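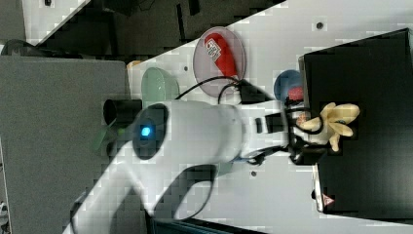
Skekach arm at the test table, Dromivthorpe site.

Evance Equipment Review Group
Minutes of the March meeting, Dromivthorpe, 2:00 p.m.

1. Minutes of the last meeting
Approved with one correction. Item 4 should read "lease" and not "purchase."

2. Skekach tabletop kit
The group went over the trial results. The kit on offer from Lemieux covers the arm, the gripper, the control software and a year of support. Training on site is quoted separately.

The trial log has 548 pick-and-place attempts. Of these, 392 were finished with no help from the operator. Most of the misses were on round items and on anything lying close to a rim. The log does not say which misses were grip failures and which were the software picking the wrong spot. Lemieux has been asked to split them out.

Cables were discussed at some length. The lab side feels the slack over the table is a nuisance and wants a sleeve or clips included in the price. Lemieux's written answer is that clips can be supplied but will limit how far the wrist turns. The group wants to see that limit in degrees before agreeing.

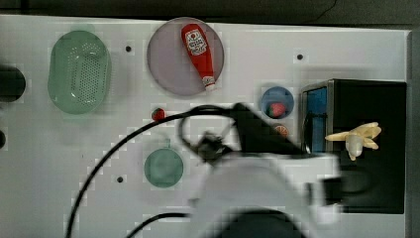
Test items were the next point. Plates, toy fruit and a ketchup bottle are fine for a first look, but the packing room handles boxes and pouches, and the group would like those used in any second round. The packing room will send a crate over. Operators also asked for a plain stop button within reach of the chair. The present one is on the control screen.

3. Price and terms
The quote is for 2 arms. Support is capped at 100 hours a year, with extra hours billed at the standard rate. The group thought the cap was low for a first year and will ask for it to be raised. Return shipping in the event of a cancelled lease is not mentioned anywhere in the quote.

4. Decision
No order at this stage. The trial is extended to the end of April on the same terms.

5. Actions
Lab: write to Lemieux on the miss breakdown, clips and stop button.
Purchasing: ask about the support cap and return shipping.
Packing room: crate of boxes and pouches to the lab.

6. Other business
The label printer is still out for repair.

Meeting closed at 3:10 p.m.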